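Ondrejka, season one - review
by Nerea Nieto
Jun 11, 2026

I finished all of Ondrejka in two evenings, and I am still not sure if I liked it or if I only wanted to know who took the money. Probably both.

The story is simple. Two sisters inherit a small ferry company and a debt that their father never mentioned. Itziar Bravo plays the older one, Flinia, and she is the best reason to watch. She can be angry with her whole face quiet. Thaddeus Alcantara is the lender, and he has fun with the role, maybe too much fun in episode four.

The humour surprised me. There is a scene with a parking inspector that I watched again immediately, and my neighbour asked me the next day what I was laughing at.

My problem is with the middle. Episodes five and six repeat the same argument in different kitchens, and the colour of every room is the same tired grey - I understand the idea, but it makes the eyes sleepy.

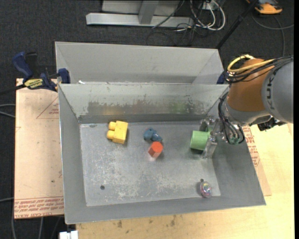

The music by Sze-wing Tsai helps a lot in these slow parts. It is mostly piano, with one old organ that comes in when the ferry leaves the harbour. I would buy it separately.

The second season starts filming in July. I will watch it, but I hope they cut 30 minutes somewhere. Three and a half stars from me.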